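Rapport relatif à la table de Tindar

À l'attention du Bureau des reliquats, service des objets sans affectation.

Conformément à l'instruction reçue en juillet, le soussigné s'est rendu à la maison commune de Tindar afin de procéder à l'examen de la table et des cubes qui s'y rattachent. La visite a débuté à 11 heures. La table est en bois clair, d'un ton de miel, et les habitants la tiennent pour le dernier mobilier administratif de la ville ancienne.

Il convient de rappeler que Tindar fut, avant les eaux, une cité de 1 529 foyers. Les plans ayant été perdus, le conseil de l'époque décida que la mémoire du lieu serait conservée au moyen de cubes de couleur. Le rouge désigne la halle, le jaune l'école, le vert le quai de Reltarance. 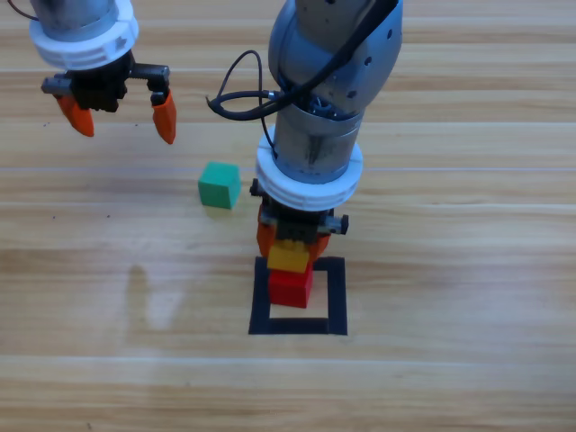

Le règlement dispose que l'école se pose toujours sur la halle. Cette prescription a surpris les services centraux, qui y ont vu une erreur de copie. Les anciens ont répondu par écrit que la classe se tenait bien à l'étage, au-dessus des étals, et que les leçons de calcul sentaient le poisson. Leur réponse a été versée au dossier sous la cote Babalola, du nom de la rue où donnait l'escalier.

Le soussigné a ensuite pris connaissance du carré de ruban noir apposé sur le bois. Il figure l'enceinte. Il n'est pas tout à fait droit, et l'administration avait proposé à deux reprises de le refaire à l'équerre. Les habitants s'y sont opposés par une pétition, au motif que l'enceinte ne l'était pas davantage.
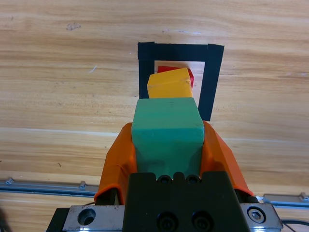
La question du quai demeure pendante. Selon la version de la rive nord, le vert doit rejoindre les deux autres à l'intérieur des murs. Selon celle de la rive sud, le quai n'a jamais appartenu à la ville et doit rester au-dehors. Les deux parties ont produit des témoins. Le soussigné a entendu chacun d'eux et déclare n'avoir relevé aucune contradiction, ce qui rend l'affaire plus difficile.

Il a été question, au cours de l'après-midi, de l'offre de la société Dasex. Celle-ci propose de reprendre la table et les cubes contre la somme de 2 000 couronnes, en vue d'une exposition permanente dans ses bureaux. L'offre a été lue à voix haute. Personne ne l'a commentée — une femme a seulement demandé si les fenêtres de ces bureaux donnaient sur l'eau. La lettre n'en disait rien.

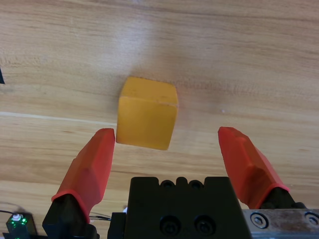

Le soussigné croit devoir consigner ici un fait étranger à sa mission. Il est né à Tindar et en fut emmené à l'âge de quatre ans. Invité à poser lui-même l'école, selon l'usage réservé aux visiteurs, il a gardé le cube jaune dans la main plus longtemps que la procédure ne le prévoit. Il se souvenait d'une rampe d'escalier, froide, et d'une voix qui comptait les marches.

En conséquence, il est proposé de rejeter l'offre susvisée, de laisser le ruban en l'état et de reporter l'examen du quai à la prochaine visite. Le soussigné se porte candidat pour l'effectuer.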